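**The waffle cloth, and the bin it lives in**

*Folding, washing and finding a home for the hardest-working thing in the linen cupboard. 12th May*

Started with a drawer that wouldn't shut. Mine, in the back kitchen at Clesthorpe, full of tea towels I never use. Jubilee ones. A linen one with a map of Zimcombe on it that has never once dried a plate, just pushes the water about. And at the bottom, squashed flat, the two white waffle cloths I reach for every single day.

So the jubilee ones went. And I spent most of a wet spring finding out why waffle works, how to fold it, and what to keep it in. Notes follow, more or less in the order I made them.

**Why waffle**

It's the squares. Each little cell is a dip with a raised wall round it, so there's far more thread in a waffle cloth than in a flat one the same size. More thread, more drink. The dips also hold air, which gets it dry again on the rail while a thick terry towel is still sulking.

Downside: it shrinks. All of it shrinks. A cloth that comes out of the packet looking like a tablecloth will come out of its first wash looking like a place mat, near enough, and the cells pull in tight and deep. Don't judge it before then. Wash it, dry it, wash it again, and only then decide what it's for.

The weight matters more than the brand. I bought a thin one from a market stall in Zimcombe and it went limp by July last year, the cells had all slid sideways. The heavier Cemenlow ones have held up. They cost more. I winced.

**Laying it flat**

Sounds daft to have a section on this. But waffle never lies truly flat, and if you try to fold it like a sheet you end up with a lump in the middle and four corners that don't agree with each other.

What I do: throw it over the table, whole. Smooth from the middle outwards with the flat of the hand, not pulling. Pulling stretches the cells along one side and you'll be chasing that edge all afternoon. There'll be a ridge left somewhere. Leave it. A ridge folds in quite happily, a stretched edge doesn't.

Keep the bin on the table while you do it, on the far side, so each cloth goes straight in as it's done. I used to make a pile and then carry the pile, and the pile always went over in the hall. 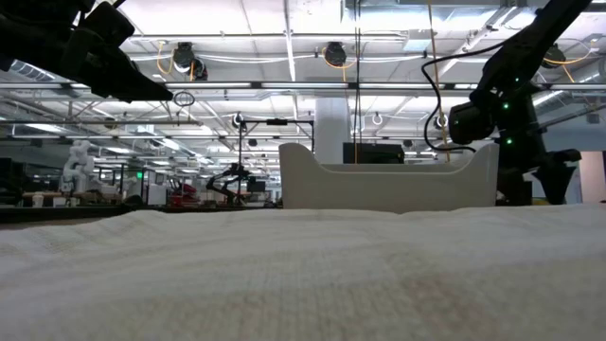 *White waffle cloth spread out in front, off-white bin behind it for the folded ones.*

Then thirds. Long way first, then short. Halves make a fat edge that springs open, thirds tuck under themselves. For a big one, thirds and then a loose roll, seam down.

No iron. Never iron it. You squash every cell you paid for.

**The bin**

Now the thing I got wrong for years. I had baskets. Wicker, quite pretty, bought on a day out, and every one of them snagged. Waffle is all loops and floats on the surface and a broken bit of wicker will find one and pull it clean out to the length of your arm. Lost a good bath sheet that way. Still cross.

Plastic, then. Smooth, matt, no fancy holes. I don't love plastic but for this it's right, you can wipe it and it doesn't catch. Off-white hides in a cupboard better than bright white, which goes yellow next to real linen and makes everything look a bit ill.

Shape: look for a low straight rim along at least part of it so you can get a hand in sideways and take one cloth without disturbing the lot. High sides all round and you're digging. I've come round to the sort with one end curled up high too, like a scroll or the arm of an old sofa. Gives the rolled ones something to lean on. And a rounded end is kinder on the cloth, no corner for it to bunch up in.

Fang, the little homeware place behind the station in Clesthorpe, has a whole wall of bins and will let you bring your own towels in and try them for size. I did this. I carried eleven cloths through town in a shopping bag and nobody in there blinked.

Don't fill it. Three quarters, then stop. A crammed bin means the bottom ones never get used and you're back to my drawer.

**Washing**

Quick, as I'm over my word count already.

Forty degrees, sixty if it's been near raw chicken. No softener, it coats the thread and then the cloth just skates over the worktop. Spin at 1,000, no more; I tried faster and they came out like rope and took an age to untwist. A good hard shake at the door before they go on the line, that opens the cells back up. If you've got a tumble dryer, 20 minutes on low to finish and out while there's still a breath of damp in them. Fold from there.

Tea stains: cold water, straight away. Turmeric: sunshine, several days of it, and some patience. I have one that has gone a sort of faint pinky beige from beetroot and it's my favourite now, so there's that.

If it goes grey, a long soak with soda crystals, overnight in the bath. It won't go back to shop white but it'll look clean agian, and smell it too.

**How many do you need**

Fewer than you've got. Two in use, two in the wash, two in the bin. One big one to spread over the table for drying glasses on, the wine glasses especially, they sit upside down on the cells and the air gets under the rims so there's no misty ring. Same for washed salad and for jars.

Old ones get cut up. Zigzag the edges first or they fray to nothing inside a fortnight. Floor, then windows, then bike, then bin. The other sort of bin.

The map of Zimcombe I kept, in the end. It's lining the drawer.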